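Small turbine walk-round: the July checklist, with my comments

I look after the five small turbines up at Plollska, and twice a year I go round the lot with a clipboard and write down whatever I find. Valentina Sepúlveda asked me to type it up with the comments left in, so the comments are in, grumbles and all.

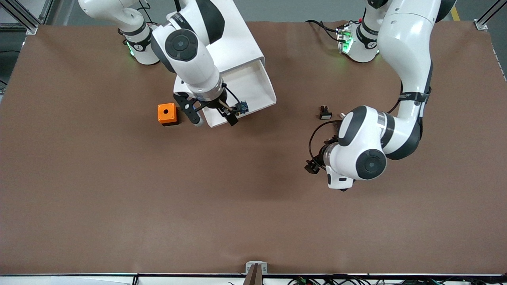
Before leaving the hut

Weather checked: YES. Light wind, getting up a bit after lunch. I won't go up a tower if the gusts are over 9 metres a second, and I don't care how nicely anyone asks.

Second person on site: YES. Kayode Okoro came with me and stayed on the ground whenever I was climbing.

Radios charged: ONE OF TWO. Mine was fine. The other one lasted until the second turbine and then we were down to shouting. Needs a new battery, and please can whoever takes it home bring the charger back as well.

Harness and lanyard looked over: YES. Stitching good, buckles good. The label on the older harness has faded so badly I can't read the date on it, so I've put it in the red bin and signed it off the register.

First aid kit: YES, but low on plasters (guilty).

Track and fencing

Gate locks: OK. Bit of grease on the bottom one.

Warning signs: The sign by the stile has gone green again. I wiped it with my sleeve and you can read it now, but it wants a proper scrub.

Track: Passable. There's a nasty rut just past the cattle grid, and Fidel Barrientos says he'll drop a load of stone in it when he's next up with the tractor. Go slowly until then, especially with a trailer on.

Towers and foundations

Concrete, all five: OK. Turbine 2 has the same hairline crack as last time. I laid the card gauge over it and it hasn't grown, so no action, just keep looking.

Holding-down bolts: Paint marks all lined up except on Turbine 4, where one nut had turned a touch. Tightened to the figure in the Grevari manual and marked again in yellow. I'd like somebody to look at that one in a month and not wait for the winter round.

Tower doors: Turbine 3 still sticks. You have to lift and pull at the same time, and I skinned a knuckle on it (see plasters). New hinge pin ordered.

Ladders and fall-arrest rails: OK. A wasps' nest the size of an orange inside Turbine 5! I came down that one a good deal faster than I went up. NOT CLIMBED above the first platform, and it stays that way until the nest has been dealt with.

Blades and nacelles

Looked at from the ground with the binoculars, and up close on 1 to 4 with the rotor locked.

Blade edges: Some wear near the tips on Turbine 1, much as you'd expect on the one that gets all the weather. Photographed and sent to Josefina Palma, who knows far more about blade repairs than I do. She thinks it'll do until spring with a strip of edge tape.

Rotor lock pins: OK, all four went in and came out sweetly.

Brake pads: Fine on 1, 2 and 3. Turbine 4 is getting thin — I'd change them at the next visit and have done with it.

Oil leaks: A small weep under the gearbox on 2. Wiped clean so we can see whether it comes back.

Yaw bearing: Greased. Noisy on 3 before, quieter after.

Electrical

Isolators locked off and tagged before opening anything: YES, every time, and my own padlock each time too. I keep the key in my pocket and I don't lend it out.

Emergency stops: Tested one at a time. All worked. Turbine 1 took two pushes to reset, so I've noted it as a watch item.

Earth connections: Tight and clean, apart from a bit of green on the clamp at 5. Brushed off and greased.

Cabinet filters: Filthy. Changed the lot, and we've used up the spares, so that's a box of 11 to order from Saludo.

Still to do

Wasps, Turbine 5 — Sebastián Urrutia to ring the pest people
Radio battery
Recheck the marked nut, Turbine 4
Edge tape, Turbine 1
Brake pads, Turbine 4
Hinge pin, Turbine 3
Filters and plasters

Turbine 5 is locked off with my tag on it. Please leave it there until I've been back up.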